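Home Issues Authors Search Contact

October 4, 2019
Working paper, Retail and Small Towns series

4. Do countertop displays sell more, or just sell elsewhere?

The claim that a small display near the till "creates" purchases is repeated in nearly every trade guide we read for this study. It is rarely tested. The usual evidence is a count of items sold from the display in the weeks after it went in, with no count of the same items sold from the shelf before. A shop that moves its caps from the back wall to the counter will sell caps from the counter. Whether it sells more caps is a separate matter.

We looked at sales records from shops in Irkura and Mangundap, two towns of similar size with a similar mix of clothing, hardware and gift stores. Five shops agreed to share their till data. Each had put in a spinner rack of some kind during the study period (Figure 3), and each owner told us beforehand that the rack would pay for itself. We took that as a statement of hope. The racks differed in height and in the number of tiers, and we made no attempt to standardize them.
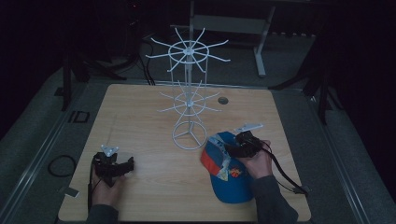 Figure 3. A two-tier wire spinner rack of the countertop type, with a cap beside it.

Across the shops, 1,125 items were sold from racks. That is the figure a supplier would quote, and one of them, Plirno, asked us if it could. Of those items, 683 were products the same shop had already stocked elsewhere on the floor, and shelf sales of those products fell over the same weeks. The drop was not perfectly matched. In the clothing shops it came close enough that we would not bet on there being any gain at all. In the gift stores the result was muddier, partly because the racks there carried key rings and cards that had never been stocked before, and there is nothing to compare them with.

We are also wary of our own numbers. Till codes were entered by hand in two of the shops, and a cap taken from a rack and a cap taken from a shelf carry the same code unless the clerk remembers to mark the difference. Clerks at busy counters forget. An earlier draft left these two shops out, and the overall picture changed very little – but it did change, and in the direction that favours the racks.

A further problem is the type of goods. Small hanging items are easy to pick up and put back. Sportswear is handled differently: shoppers feel the cloth, check the seams and often want to try the thing on. Trade guides tend to lump the two together under "impulse lines," a label that seems to cover whatever the writer wants to sell.
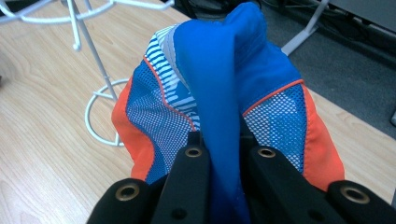
The Kulley Retail Forum, which read this section in draft, objected that we had set the bar too high, and wrote that "an owner with one counter and no spare wall does not care where the sale came from, only that the customer did not walk out." We accept the point about space. It does not rescue the claim that displays create demand, and the forum offered no sales records of its own.

What can be said from these data is modest. Racks move goods closer to the door. Some of the new lines sold. A proper test would need shops to switch the rack in and out over several seasons, with shelf stock held steady, and so far none of the owners has been willing to do it.

Related items
Shelf height and sales in hardware stores
Why till data are hard to compare
Window displays in Mangundap: a second look
Notes on seasonal stock in small clothing shops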